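Activated carbon losing capacity after regeneration — fouling or collapsed pores?

Posted by mbrandt_lab, 8th December

I run a small batch adsorption setup for a methylene blue removal project and I'm regenerating the same granular activated carbon between runs. Fresh carbon gives me an uptake of 200 mg/g. After three thermal cycles I'm down to 122 mg/g and the drop doesn't seem to be levelling off.

Regeneration is in a tube furnace at 300 °C under nitrogen, held for two hours, then cooled under flow. The carbon is washed with distilled water first and dried overnight. Colour and grain size look the same to me before and after.

My supervisor thinks the pores are collapsing. I'm not convinced at that temperature. I don't have easy access to a BET instrument, so I'd like to know what else I could try before I book time on the one at Nostthorpe. I'm also happy to be told my method is wrong.

Ida Thiele

Pore collapse is very unlikely at 300 °C. The carbon was almost certainly activated at a much higher temperature than that, so your furnace isn't going to change the skeleton. What you most likely have is char left behind by the dye. Methylene blue doesn't come off cleanly when you heat it under nitrogen. Part of it breaks down and stays in the micropores as a carbon residue, and a little more is added each cycle. That would also explain why you haven't reached a plateau.

A few things you can do without BET:

Weigh a dry sample before loading and after regeneration. If it has gained mass, you have residue. Use the same drying time and let it cool in a desiccator, as carbon picks up moisture on the way to the balance.

Run an iodine number on fresh and regenerated carbon. It only needs a burette and thiosulphate, and it tracks the small pores reasonably well.

Put one batch of fresh carbon through the furnace with no dye on it. If its uptake stays at 200 then heat alone isn't the cause, and you can show your supervisor the result.

If it is residue, try an ethanol wash before the furnace — it takes off a fair share of the dye while it's still dye. Some people finish with a short steam or CO2 step at higher temperature, but you lose some carbon that way and I'd leave it until last.

Check your calibration curve as well. We had a "capacity loss" at Dusitz that was a scratched cuvette.

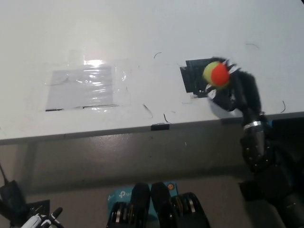
Tape and a marker on a white tabletop.

jurkard_fan

Just buy new carbon, it's cheap. I used the Jurkard stuff for a fish tank and never bothered regenerating it.

pellow.r

Agree with the first reply on residue. I'd add that overnight drying may not be enough for granules if you're using a deep dish. We spread ours one layer thick and dry for 21 hours, and the repeat weighings got much better.

Also, what pH are you loading at? You didn't say. Methylene blue is cationic, and heating under nitrogen can strip acidic oxygen groups from the surface, which lowers uptake a bit even if the pores are clear. The blank furnace run would pick that up too. Keep the pH the same for every cycle or the numbers can't be compared. Nolte has a short guide to batch isotherms in the resources section of this site that covers the buffer question.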